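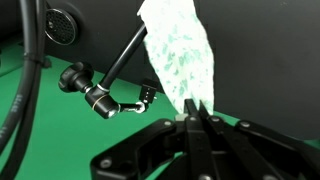 Chapter 10
Folding and Storing Household Linens

Most homes own more cloth than their closets were built to hold. Towels, napkins, pillowcases and dishcloths go through the wash every week, and the time spent on them after drying often runs longer than the wash itself. This chapter covers that second half of laundry work: picking up a piece of cloth, finding its edges, folding it and putting it away.

Unit 2 dealt with fibers and weaves. You will need that material again, as a thin printed cotton behaves differently in the hand than a heavy terry towel. Thin cloth slides, creases easily and bunches at the point where it is held.

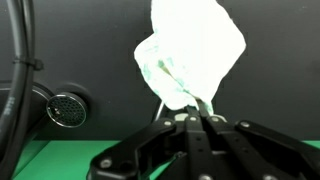
A cloth lifted by one point hangs in uneven folds, and its corners are hard to find. Lay it on a table first. Locate one corner, follow the hem to the next, and lift the cloth by both. Gravity will straighten most of it. Light prints can be hard to tell front from back, so check the hem, where the stitching is turned under on the wrong side.

The first section, by Oriana Alarcón, explains the half fold and the third fold. The second looks at shelf depth and stack height, using the linen room of the Benítez guesthouse, where 200 napkins are folded after each large dinner.

Terms to know: hem, selvage, grain, wrong side, third fold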